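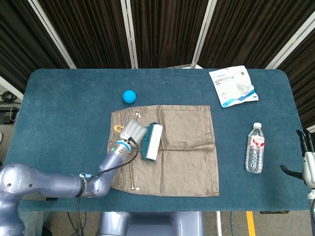

Brivell Pleated Curtains, Dark Brown: Three Months In

I bought eight panels of these in November for the back room, where we needed to close off a long wall of shelving. They come folded flat in pairs, with hooks already fitted.

The pleats are stitched at the top only. After a week of hanging they fell straight, and I didn't iron any of them. Fabric weight is decent. Light still gets through in the late afternoon, so don't buy these as blackout curtains.

Color is close to the website, maybe a shade darker. Lint shows, and so does chalk. A dry brush takes care of both.

Two hooks snapped while I was putting them up. I wrote to Kistulport, the seller, on a Friday and had a bag of spares the next week.

The hems run about an inch long on three of the panels. Ailbhe Horgan took them up for me on her machine and said the cloth was easy to sew.

7 out of 10. I'd order them again at the sale price.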